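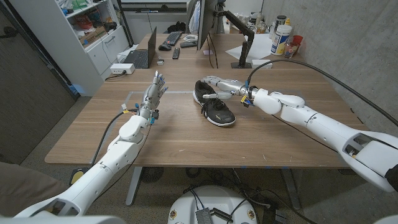
The owner of Hemisa, a two-room running shop in Grastau, gave us 18 minutes before opening. She was eating toast the whole time.

First question, why do people buy the wrong size? "Because they shop in the morning," she says. Feet swell. Come at 4 p.m., bring the socks you run in. "People show up in dress socks. Dress socks!"

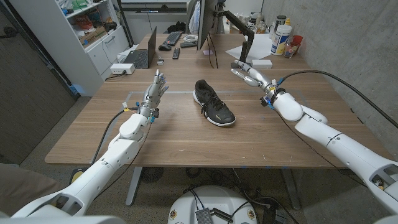

Black sneaker, white sole, gold logo on the side.

Then rent. It went up in December and she nearly closed. What saved her was the Multero trail race, 2,423 runners, and "half of them forgot something." Gels, laces, one guy forgot both shoes.

Does she run herself? "Badly." Two miles, along the canal, no watch. She wont tell customers when to replace a pair by mileage either. Look at the heel, she says, if it leans, its done.

Online stores? Shrug. More toast. "They can't watch you walk to the door."

Somebody was knocking by then. She went to let them in.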